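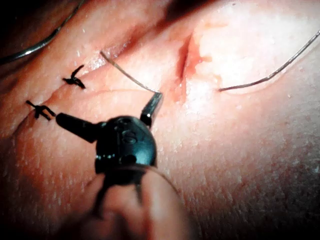

Two tied knots with short black tails along a closed line, and a strand of thread pulled straight.

Wound Closure Gallery, Grelside Skills Room

These pages go with the basic closure unit at Grelside. They were put together by Nantana Srithong and Ariel Belmonte for people who have done the reading and want to see the work up close before their first session. The unit was last revised in May 2025. The written handout is still the main reference, and the knot diagrams start on page 30.

Simple interrupted stitches

Each stitch is tied and cut separately. If one fails, the others still hold, and a single stitch can be taken out without disturbing the rest. It is slower than a running stitch and uses more thread.

Look at the spacing of the knots first. They should sit at even distances along the line and off to one side of it. A knot resting directly on the line presses on the edges and is harder to remove later.

Leave tails long enough to grip. Very short tails can slip back through the knot, and long ones catch in the next stitch. Decha Petchrat teaches people to hold both tails up together and make one cut.

Tension is where most beginners go wrong. The edges should touch and no more. If the skin puckers between stitches, the thread is too tight.

Starting on an open cut
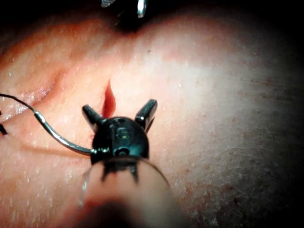 Before the first bite, check both edges from end to end. A short, straight cut with clean edges needs very little planning. Longer ones are often started in the middle, and each half is then divided again.

The needle goes in at a right angle to the surface and follows its own curve out the other side. Turn the wrist and let the curve do the work. Pushing it straight bends the needle and tears the entry point. Take the same depth and the same distance from the edge on both sides, or one side will end up higher.

Sessions are held in room 118. Bring the handout and short sleeves. Questions about bookings go to Theerawat Intarasuk, extension 323.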